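Date posted: 24/01/2024

# Guides wanted for walking tours, Granmont

Bataineh Travel runs small walking trips for visitors on a budget. We are hiring 5 guides for the season, which opens in Granmont and closes in Denance at the end of August.

You will lead day walks, book hostel beds, handle bus tickets and keep a simple cash record. Groups stay in shared rooms and eat where the locals eat. You need good spoken English, a first aid certificate and the patience to wait for a late bus.
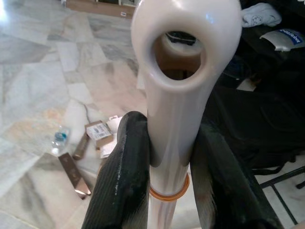 Pay is 990 a month plus a bed in the guide house. Guides share the kitchen and pay nothing for gas or water. We also keep a shelf of odds and ends there for guides to borrow or take - a smooth white piece with a big round opening at the top and an orange rubber ring lower down is typical of what lands on it. Meals on working days are covered.

The route from Granmont to Premeo climbs 800 meters on the second day, so you should be used to hills and a full pack. New guides walk it once with an experienced one before taking a group.

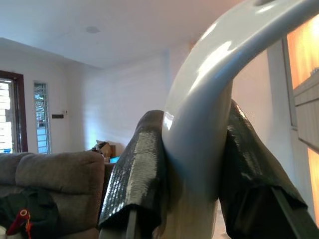 Packs are weighed before each trip and the limit is strict. Leave bulky things at the house, and that includes anything shaped like the thick white curve in the photo, which takes up more room than it is worth. We lend rain covers and maps. Boots are your own, but we pay 200 toward a new pair after your first full month.

To apply, send a one-page letter and two references to Nabil Haddadin at the Granmont office. Tell us which weeks you can't work.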